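How to run a sink-cleaning demo at your open day

I ran this one at Batcombe in January with Kaisu Lahtinen, and we had 176 visitors through the door, so I've had plenty of practice at getting it wrong! This is how I'd set it up again.

First, mark your floor. Put down a strip of bright tape and park the robot by it before every run, or you'll be nudging it about all afternoon.

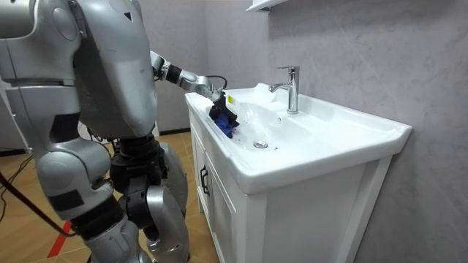

Choosing the cloth matters more than you'd think. We tried a few (Kaisu brought a whole bag of them) and I'd go for something blue on a white basin, because people at the back can follow it as it's pressed against the side. Bunch it up before you hand it over, as a flat cloth is a pain to grip.

Next, slow everything down. Our first go was far too quick and people missed it while they were still finding somewhere to stand. I halved the arm speed and the chatter stopped straight away.
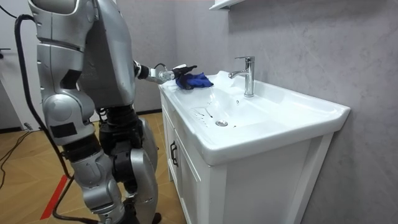 Then leave a gap between runs for questions, and let the children ask first. They'll want to know if it does toilets (ours doesn't, yet). Keep one person by the stop button the whole time, even when you're only talking, and swap them over every half hour. Last job of the day: rinse the cloths and hang them up, or you'll find them in the bag next week.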